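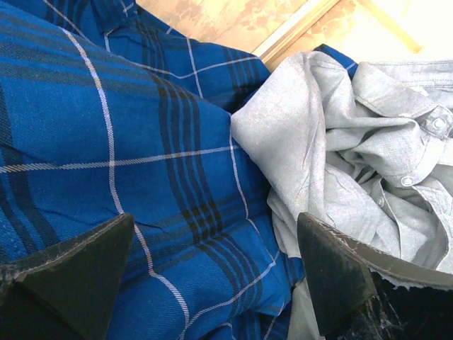
十二月，阴，下午四点就黑了

早上六点半醒，暖气还没上来，在被子里躺到七点。昨晚睡前看了一遍第七章的译稿，有一句不顺，醒来第一件事就是想那句。原文是讲磨坊主的女儿冬天去河边砸冰取水，动词用得很省，一句话里三个动作，中文写出来像报账。想了几个写法都不满意，起来烧水。

早饭是昨天剩的米饭煮成粥，放了半根胡萝卜。咸菜快没了，瓶底那点太咸，切碎了拌点香油。

八点坐下来干活。这本书翻到今天，原书952页，我手上这一卷还剩三章。Glenys Pugh写东西有个特点，人名地名一律不解释，默认读者都在Herkatitz住过。村里的井、教堂后面的坡、谁家的牛棚，她说“那个坡”就是那个坡。前几章我给她写信问过好几次，她回信都很快，也都很短。上次问“the upper gate”到底是门还是地名，她回了一句：以前是门，后来门没了，大家还这么叫。我就译成“上门”，加了个脚注。编辑后来说脚注太多，让我删一半。删了一些，这一条留着。

上午译了1,330个字，在我算是多的。磨坊主女儿那句最后改成：“她天不亮下河，敲开冰，提水上来。”比原文多了个“天不亮”，但上文确实写了是早晨，灯还点着。先这样放着，过几天再看。

中间卡住的地方是一段讲腌肉的。盐、硝、杜松子、一种叶子。叶子的名字查了两本词典都没有，像是当地土话。网上有个做地方饮食的人写过类似的做法，用的是月桂，可是书里前面已经出现过月桂，用的是另一个词。记在问题表里，攒够了一起问Glenys。表上现在有13条，其中有几条我估计自己再查查能解决，比如磨盘上那个零件的名称，应该去找一本讲水磨的书，图书馆二楼可能有。

十一点半高先生打电话来，就是楼下的Kao，名片上这么拼，我在这栋楼住了好几年，电话里还是叫他高先生。他问我水压正不正常，他家厨房龙头从早上起只有细细一股。我去试了，我家也小，只是没注意。他说已经报给物业，下午有人来看。顺便问我要不要萝卜，他儿子从乡下带了一袋。我说要两个。他送上来四个，还带着泥，放在门口的报纸上。

中午把萝卜切了一个，和排骨一起炖。排骨是上星期买的，冻得结结实实，泡了很久。等的时候把阳台的衣服收进来，都没干透，厚的几件袖口还潮，搭在椅背上接着晾。冬天洗厚衣服总是这样，上午有太阳也没有用，两点一过楼影就压过来。

吃完饭睡了四十分钟。醒来水压恢复了，不知道是修好的还是自己好的。

下午去图书馆。坐公交到Hiltville那站下，走一段。这片地方的名字是开发商起的，楼盘早就卖完，站牌上还写着英文名，老人都不这么叫，还叫菜园子。路上在修人行道，砖堆在树坑旁边，只能走自行车道。修了快一个月了，从东头修到西头，又从西头挖开，大概是埋什么管线。

讲水磨的书真有一本，八十年代出的，薄，插图是手绘的，线条很清楚，每个零件旁边都有编号。上次借出记录是很多年以前。我在那儿坐着对了一个多小时，把书里出现过的七个零件名对上了五个。剩下两个，一个应该是调节上下磨盘间距的木楔，书里叫法有好几种，南北不同；另一个实在对不上，也可能是Glenys的外公自己做的东西，没有通用名字。她书里写过，外公什么都要自己改一改，改完别人就不会修了。

把木楔那一页复印了。复印机要用硬币，我没有，管理员帮我换了。

旁边桌子有个中学生在抄什么，抄得很用力，桌子一直轻轻地晃。我搬到窗边去坐，窗边冷。

出来已经黑了。去Zama喝了一杯咖啡，其实是想坐在暖和的地方把复印的那页看一遍。店里换了菜单，字比以前小，热的东西都挪到了反面。一块核桃蛋糕，比我记得的甜。看完那页，又把第八章的开头读了一遍。第八章写分家，兄弟2人，一架磨，一头骡子。哥哥要磨，弟弟要骡子，母亲归谁却没写，隔了好几页才在一句闲话里提到她住在弟弟那里。我第一遍读的时候完全错过了。译的时候不能提前漏出来，也不能让读者翻过去就没了，这句要放在句尾。

关于称呼还得定一下。原文里兄弟互相都叫名字，中文里弟弟直呼哥哥的名字，会显得在吵架，而前半章他们并没有吵。如果前半章用“哥”，吵起来以后改叫名字，效果是有了，可那是我加的，不是她写的。以前译另一本的时候我干过类似的事，书出来以后有位读者写信指出来，说得很客气，我也没法反驳。这次想全章都用名字，靠对话本身把语气托住。明天先试两页看看。

回家的车上人多，站了一路。下车买了豆腐、一把葱，还有咸菜，换了一个牌子，原来那个卖光了。

晚饭把中午的萝卜汤热了，下了点豆腐进去。萝卜炖过两回，更好吃一些，肉倒是柴了。

给姐姐打电话，她在腌酸菜，开着免提，一边说一边压缸。我把书里腌肉那段念给她听，问她放叶子的话一般是什么叶子。她说荷叶。我说那边是山里，没有荷叶。她说那她就不知道了，问我过年哪天回去。我说要看第八章译得怎么样。她说每年都是要看第几章。票要早点买，这个她说了两遍。

九点以后又改了一会儿稿子，改得不多，主要是把前几章里磨上零件的译名统一。第三章里有一处我译成“闸板”，按今天查的，应该是“水闸”下面那块能抽动的板，叫闸板也不算错，但第五章同一个东西我写成了“挡板”，都改过来。搜索的时候又发现第二章把“上门”写成“上城门”，不知道是哪天手快写的。改了。

衣服还是潮的，翻了个面。

给Glenys的信写了个开头，只写了问候和那种叶子的事，别的等表理清了再写。她那边应该已经下雪了，上封信说井上的盖子冻住，要拿热水浇。

明天：译第八章头两页；给编辑回信，说脚注的事；书还要去续借，今天忘了问能不能在电话里办；还高先生装萝卜的袋子。

十一点十分，睡。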